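Print
E-mail

4.2 Small desk chores

Tidying a desk looks easy next to folding laundry, but it calls for a firm grip on thin objects and some care near light ones. We set two arms on either side of a plain table and used a paper cup as the pen holder. The full set held 1647 trials, run at the Jekau site.

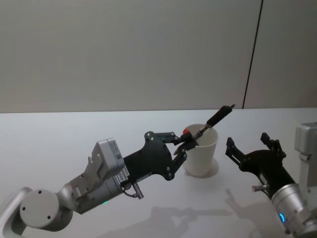 Figure 3. Left gripper holding a black marker at the mouth of the paper cup.

A pen in the hand does not settle the matter. The cup weighs very little, and a poor angle at the rim can tip it. We scored a trial as failed if the cup fell or if the pen was dropped, and we allowed 45 seconds for each.
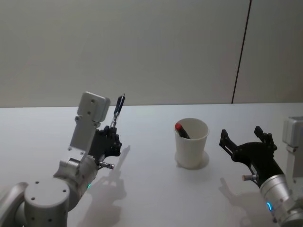 4.3 Two pens, one cup

The second pen makes the chore harder. The first takes up part of the opening and may shift when touched. Hinrichs reported the same trouble with cutlery in the Fidville kitchen trials.
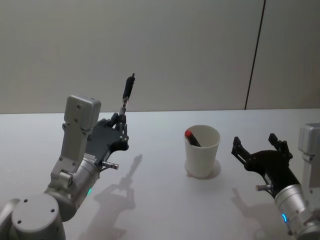

Whether a machine can do this chore yet depends on how much help we count. Our operators set out the table before every trial, and no home offers that. Grip choice also matters. A marker held nearly upright, as the left hand has it, still has to be tilted if it is to slide in beside the red-capped one leaning on the rim. We left that tilt to the planner and did not tune it by hand. Shop-floor bins, tested at Sustlow, are wider and need less of it.

Print
E-mail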